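Wunwood shop moves desktop refurbishing to flat benches

December 24, 2021

WUNWOOD - The computer refurbishing shop run by Restrepo has finished changing over its desktop line to flat-bench work, the company said Friday. Towers that used to stand upright during service are now laid on their sides with the open side facing up, and they stay in that position until the side panel goes back on.

The change began in October with one bench and now covers all 14 at the Wunwood site. It applies to full-size and mid-size towers. Small-form-factor machines and laptops are still handled on a separate line and follow a different work order.

Restrepo takes in retired office desktops, mostly from schools and small firms in the county, and returns them to use with new storage and a clean operating system. The current lot holds 409 towers. Of those, 43 have been set aside for parts after failing the intake check, most of them for swollen capacitors or bent socket pins.

Under the new work order, a tower is unplugged, the power button is held down for 20 seconds, and the machine is laid flat. The side panel comes off next and is racked with its screws in a bag taped to the inside face. Dust is removed with low-pressure air before any part is touched. Fans are held still during this step.

The power supply is tested in place. If its output is out of range on any rail, it is pulled and replaced, and the label data is entered in the record for the machine. Units with a missing or unreadable label are not reused, whatever the test result. 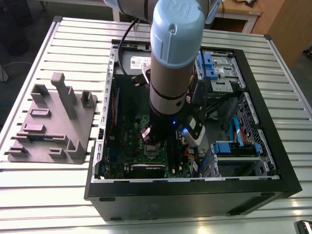

Memory is reseated in every machine, including those that pass the first boot. The shop's records from the upright line showed that a large share of returned machines had a module that was not fully latched on one side. With the board lying flat, the technician can press straight down on both ends of the module and check the latches from directly overhead.

Graphics cards get similar treatment. In an upright tower, a heavy card hangs from its slot and its bracket screw, and it can shift when the screw is taken out. In a tower on its side the card stands on its edge connector, and its weight goes into the slot. The work order now calls for the bracket screw to be removed last and replaced first.

Processor coolers are removed only when the old thermal paste is to be cleaned off, a job done on any machine more than four years old. The retention bracket is checked for cracks and even tension before the cooler goes back. Paste is applied by weight, and the syringe is set on a small scale before and after.

Cable routing is the last step before closing. Loose leads are tied back from the fans and from the expansion slots, and drive cables are replaced if the jacket is nicked or the connector no longer clips. The shop stopped reusing drive cables without clips earlier this year.

The benches themselves were supplied by Voltitz, which also makes the grounding mats and wrist straps used on the line. Each bench has its own ground point, tested at the start of the shift. A failed reading takes the bench out of service until the lead is replaced and the test is run again.

Restrepo said the flat layout takes up more bench space per machine than the upright one, and the site had to give up two storage racks along the north wall to fit it. Finished towers are stood upright again for the burn-in test - heat builds up differently in a case lying on its side, and the company wants readings from the position in which the machine will be used.

Burn-in runs overnight. Results are logged in Stisturance, the tracking software the shop adopted in the spring, which ties each reading to the serial number on the case. A machine that restarts without a command during the run goes back to the bench for a second memory and power check. A second failure sends it to parts.

Machines from the current lot will ship in January, starting with orders from school districts. Small firms that have paid a deposit will be served next, and any towers left over will be sold at the front counter in Wunwood. Each comes with a 90-day warranty covering the power supply, memory and storage drive. Graphics cards are sold as tested, with no further coverage.

The intake dock is closed through the end of the year. Drop-offs resume the first full week of January and require a completed equipment list.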